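Visita à fábrica de panelas Bettencourt, em dia de portas abertas

Há muito tempo que eu queria visitar uma fábrica de louça de cozinha. Cozinho desde pequeno, primeiro com a minha avó em Nagoya e depois sozinho, em Portugal, mas nunca tinha visto como nasce uma panela. Quando a minha colega Joana Figueiredo me disse que a Bettencourt ia abrir as portas ao público, inscrevi-me no mesmo dia. Peço desculpa se o meu português não é perfeito em algumas partes; os termos técnicos eu confirmei depois com ela.

A visita começou às dez horas. Éramos um grupo pequeno e fomos recebidos por Florêncio Sampaio, que trabalha na casa há muitos anos e agora está quase reformado. Ele deu a cada um de nós uma bata, uns protetores para os ouvidos e uma folha com a planta do edifício. A folha era muito útil, pois a fábrica cresceu por partes e os corredores fazem curvas inesperadas.

A primeira sala é o armazém dos discos. O aço chega em rolos, é cortado em círculos e os círculos ficam empilhados com papel entre eles. Eu pensava que uma taça e uma panela eram feitas de maneira muito diferente, mas o princípio é o mesmo: um disco plano é empurrado por um punção para dentro de um molde. Chama-se estampagem profunda. O senhor Florêncio explicou que o disco deve ser lubrificado antes, de outro modo o metal rasga no canto. Ele mostrou-nos um disco rasgado e deixou-nos passar o dedo, com luva, pela fenda.

A prensa maior foi comprada em segunda mão à Fendley e faz um barulho que se sente nos pés. Uma peça fica pronta em 13 segundos. Para as peças mais fundas são precisas duas passagens, e entre uma e outra o metal vai ao forno para perder a tensão. Esta parte eu não sabia e achei a mais interessante da manhã.

Depois vem o polimento. Beatriz Marinho, a responsável desta secção, falou-nos das rodas de sisal e de algodão, e da pasta que se muda conforme o brilho desejado. Ela disse que o interior de uma taça é mais difícil do que o exterior, porque a mão não vê bem onde está a roda. Gostei desta frase, «a mão não vê», e escrevi-a no caderno. O acabamento espelhado custa mais tempo do que o escovado e mostra mais os riscos, mas continua a ser o mais pedido pelos clientes.
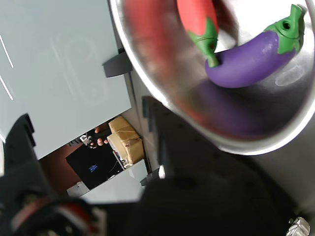 Legumes de brincar numa taça de aço inoxidável; a parede interior reflete as cores.

Ao meio-dia houve uma pausa. Serviram caldo verde, broa e um queijo da região, tudo muito bom. Sentei-me ao lado de Vicente Gallardo, um cozinheiro espanhol que veio de Badajoz de propósito para a visita. Conversámos sobre os fundos das panelas. Ele prefere o fundo grosso, com uma camada de alumínio no meio, e contou que no seu restaurante já estragou muitos molhos com tachos finos. Eu defendi as panelas leves, que são melhores para quem tem pouca força nos pulsos, como a minha mãe. Não chegámos a acordo, mas trocámos moradas.

De tarde vimos a montagem dos cabos. Um cabo comprido pode ser soldado por pontos ou fixado com rebites. O rebite aguenta bem, mas guarda gordura à volta da cabeça e deve ser limpo com uma escova pequena. A solda é mais fácil de limpar, embora peça uma máquina bem afinada. Cada cabo é experimentado com um peso pendurado durante 20 minutos.

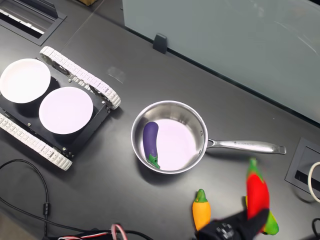 Fotografia: Sadao Nakajima

Na linha Wikari, que é a mais recente da casa, o cabo é também de metal. Perguntei se não queima a mão. A dona Beatriz respondeu que o aço inoxidável conduz mal o calor e que um cabo comprido demora a aquecer, mas que no forno, claro, é preciso usar uma pega. Mais uma coisa que aprendi: para tirar as manchas azuladas do fundo basta vinagre morno, e nunca se deve usar palha de aço no lado espelhado.

No fim há uma pequena loja. As peças com defeitos leves são vendidas com desconto e eu comprei um tacho da linha Starna, com um risco junto à asa que mal se nota. A Joana levou duas tampas avulsas, que procurava desde setembro.

Para quem quiser ir: a entrada é gratuita, mas é necessário fazer inscrição. O parque de estacionamento fica a 190 metros do portão e a subida é íngreme. Convém levar sapatos fechados, pois com sandálias não deixam entrar na zona das prensas.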